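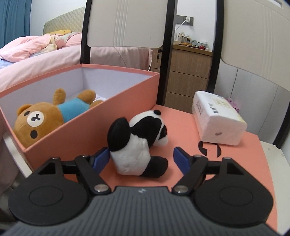

**図4** 寝室の机の上の箱とぬいぐるみ。クマは箱の中、パンダは箱の外にある。

### 4.2 贈答用の箱が収納として使われる場合

前節では、収納のために購入された容器について述べた。本節では、もともと収納を目的としていない箱、特に贈り物を入れるための箱が、ぬいぐるみの置き場所になる場合を検討する。Porau調査の対象とした20世帯のうち、このような箱を一つ以上使っている世帯は少なくなかった。しかし、聞き取りの最初の段階では、「収納用品は何を持っていますか」という質問に対して、贈答用の箱を挙げた人はほとんどいなかった。箱の話が出るのは、多くの場合、部屋の中で実際に物を見ながら話しているときであった。

図4の机では、サーモンピンクの箱の中に、水色の服を着た茶色のクマのぬいぐるみが仰向けに入っており、片方の手足の先が箱の縁より上に出ている。白黒のパンダは箱の外で横になっている。同じ机には袋入りのティッシュも置かれており、机の向こうには椅子とベッドが見える。つまり、ぬいぐるみの箱は、棚や押入れの中ではなく、日常的な物と同じ面の上にある。本稿では、このような状態を「机上の仮置き」と呼ぶことにする。

仮置きという語は、Henaoの提案による。筆者らは初め「未収納」という語を使っていたが、この語では、住む人がその状態を不完全だと考えているように読める。聞き取りの結果は、そのような理解と合わなかった。Onis地区のある回答者は、次のように述べた。

> 箱に入っていれば、もう片づいています。ふたが閉まるかどうかは、あまり気にしません。顔が見えるほうがいいです。

この発言では、「片づいている」という判断の基準が、ふたではなく箱の縁に置かれている。縁の内側に体の大部分があれば、手や足が外に出ていてもよいという考え方である。一方、別の回答者は、ふたが閉まらない箱は「途中の箱」であると述べた。同じ状態の箱であっても、片づけの終わりと見るか途中と見るかは、人によって違う。この違いは年齢や部屋の広さだけでは説明できなかった。

次に、箱そのものの形について述べる。衣装ケースや布製のかごと比べると、贈答用の箱には、中に入れる物の数を少なくする性質がある。壁が硬く、横に広がらないからである。かごの場合、回答者はぬいぐるみを上から押して、もう一つ入れることができる。箱の場合には、押しても形が変わるのはぬいぐるみのほうだけである。Kiềuの観察記録によれば、箱を使う人は入れる前に向きを考えることが多く、かごを使う人は入れた後に直すことが多かった。ただし、記録の対象とした場面は35件であり、この傾向を一般化することはできない。
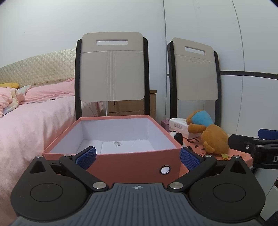

箱の留め具も、使い方に関係すると考えられる。前面に磁石式の丸い金具がある箱は、閉じることを前提として作られている。それにもかかわらず、ぬいぐるみを入れる場合には、開けたまま使われることがある。回答者の説明は大きく二つに分かれた。一つは、閉じると中に何があるか忘れてしまうという説明である。もう一つは、金具を傷めたくないので、できるだけ動かさないという説明である。後者は、箱を贈り物の一部として大切にしている人に多かった。この人たちにとって、箱は容器であると同時に、残しておきたい物でもある。

内側の色についての発言も、予想より多く得られた。白い内側は「清潔に見える」と評価される一方で、「汚れが目立つので、外に持って行ったぬいぐるみは入れたくない」とも言われた。底に紙を敷いている世帯では、紙だけを替えればよいので、この心配は小さかった。また、箱の底に小さな札やラベルが残っていても、それを取り除かない人がいた。理由をたずねると、気がつかなかったという答えが最も多く、残す意図があったと答えた人は少数であった。筆者らは当初、札を贈り主の記憶と結びつけて解釈しようとしたが、この解釈は取り下げた。

箱が置かれる場所については、机と椅子の関係に注意する必要がある。寝室の机は、仕事や食事に毎日使われるとは限らない。そのため、机の上の箱は、使う人の邪魔にならない間はそこに残る。Szilágyi地区の世帯では、来客があるときだけ箱を椅子の座面に移し、客が帰った後に机に戻すという例が報告された。移動の間、ぬいぐるみは箱から出されない。箱は、複数のぬいぐるみを一度に動かすための道具としても役立っている。これは、一つずつ持って運ぶ場合と比べて、机の上を早く空けられるという利点を持つ。

ただし、箱に入らないぬいぐるみの扱いは、まだ十分に明らかになっていない。図4のパンダのように、箱の近くに置かれたぬいぐるみについて、それが箱に属する物か、別の場所に属する物かは、外から見て決めることができない。聞き取りでは、「箱の子」と「机の子」を区別する回答者がいた一方で、その日に空いている所に置くだけだと答えた回答者もいた。したがって、物の位置だけから片づけの規則を推定する方法には、明らかな限界がある。この問題は、5.1節で分類の手順を述べる際に再び取り上げる。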